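Chapitre 4
Les assemblages bois et la stabilité des plans de travail

Publié le 9 août 2026 par Przemysław Jakubowski
Temps de lecture : 13 min

4.1 Objet du chapitre

Le bois massif échange en permanence de l'eau avec l'air ambiant. Tout assemblage qui ignore cet échange finit par se fendre, se voiler ou s'ouvrir au collage. Le présent chapitre traite des plateaux horizontaux de faible épaisseur, posés ou fixés sur un piètement : tables, établis, plans de laboratoire. Les panneaux dérivés du bois, dont le comportement est à peu près isotrope dans le plan, sont étudiés au chapitre 5.

On suppose acquises les notions de fil, de cerne et de point de saturation des fibres. Le lecteur qui souhaite les revoir se reportera à la section 2.3.

4.2 Retrait et gonflement

Sous le point de saturation, la variation de dimension est proportionnelle à la variation d'humidité du bois. Le retrait tangentiel est environ le double du retrait radial ; le retrait axial est négligé dans les calculs courants. Un plateau débité sur dosse travaille donc davantage en largeur qu'un plateau débité sur quartier, et il tend à tuiler du côté opposé au cœur.

Le calcul se conduit toujours à partir de l'humidité à la mise en œuvre, mesurée au cœur de la pièce – jamais en surface, où la valeur suit trop vite les conditions de l'atelier.
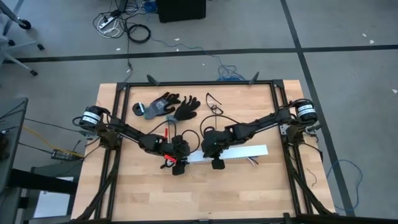

La fixation du plateau au piètement doit laisser libre le mouvement transversal. Trois solutions sont retenues dans la suite : le taquet glissant en rainure, la vis en trou oblong et l'équerre à lumière. Le point fixe, lorsqu'il existe, se place dans l'axe du plateau afin de répartir le jeu de part et d'autre. Une traverse collée sur toute sa longueur, perpendiculairement au fil, est à proscrire.

4.3 Étude de cas : l'atelier de Pridport

Les exercices de fin de chapitre reprennent les relevés de Young-sook Seol sur une série de 53 plateaux en hêtre, d'une longueur de 2000 mm et d'une épaisseur de 21 mm. Les mesures de flèche ont été faites en décembre, chauffage en service, puis répétées à la fin de l'été suivant – les deux campagnes figurent dans le tableau 4.2.

On adoptera les notations suivantes : L pour la largeur initiale du plateau, ΔH pour l'écart d'humidité, k pour le coefficient de retrait dans la direction considérée.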